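Wullari Bench Demos: data card

Release: October, second pass
Maintained by: the Eltereo teleoperation group
Collection software: Sinix

What is in it

Wullari is a set of two-arm tabletop demonstrations recorded by remote control. An operator moves a pair of leader arms by hand and the two follower arms on the table copy the motion. There are 4,000 episodes across 80 tasks. Each episode is one attempt at one task, from the start signal to the operator's stop pedal.

The tasks are bench jobs: handling microphones and their stands, putting hand tools away in cases, sorting small parts. The microphone tasks were the slowest to teach. New operators did at least eight practice runs on them before any of their episodes were kept.

Per episode

- joint positions and gripper openings for both arms
- leader arm positions, on the same clock
- video from a fixed camera and from the wrist cameras
- a task sentence, typed before recording starts
- a result flag: done, partly done or abandoned

Abandoned episodes are kept in their own folder. Leave them out for plain imitation training. They are useful if you are working on failure detection.

How it was recorded

Operators were told to work at a comfortable speed and to fix a bad grasp instead of restarting. You will see pauses and second tries. We did not trim them. The layout of the table was changed between sessions, and the same objects turn up at different angles and in different company.

Known problems

Wrist views are often tilted, and the gripper fingers cover part of the object during a grasp. Check the fixed view before labelling contact. Some early episodes have the gripper opening logged one step late; these carry the tag lag1. Colour balance differs between cameras and has not been corrected.

Splits

Training and test are split by session, never by episode. The Tuhumury split holds out four tasks completely and is the one to report if you are testing on new work.

Licence

Free for research and teaching. Ask before using it in a product.

Sample views, microphone bench

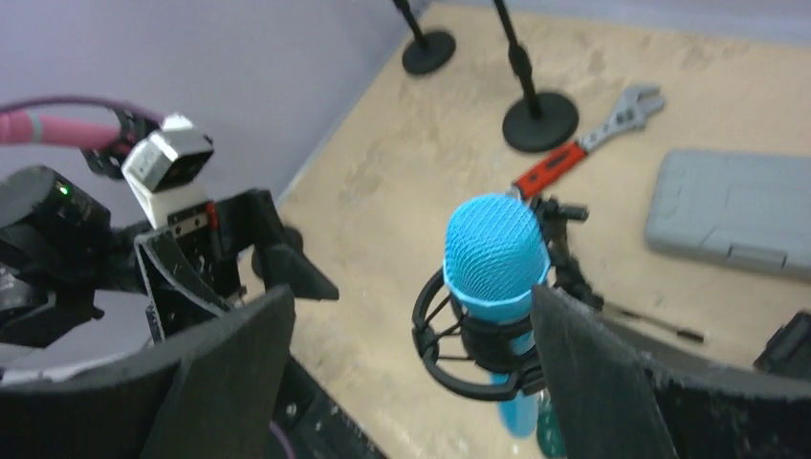
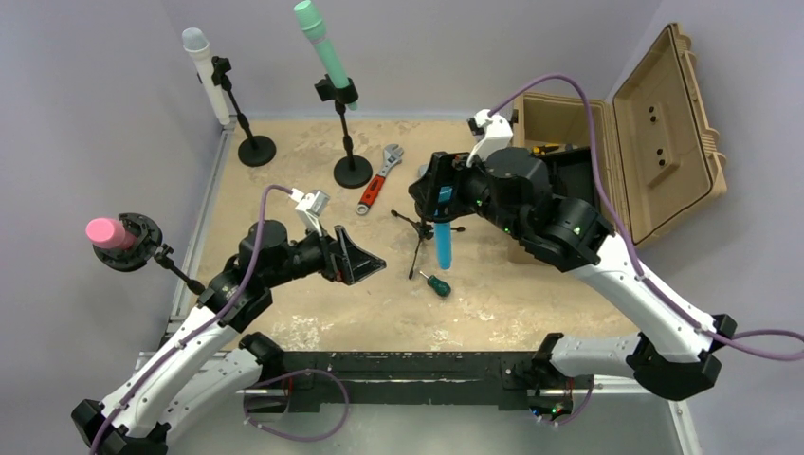

Wrist camera (first) and fixed camera (second), with the blue microphone and the adjustable wrench in both views.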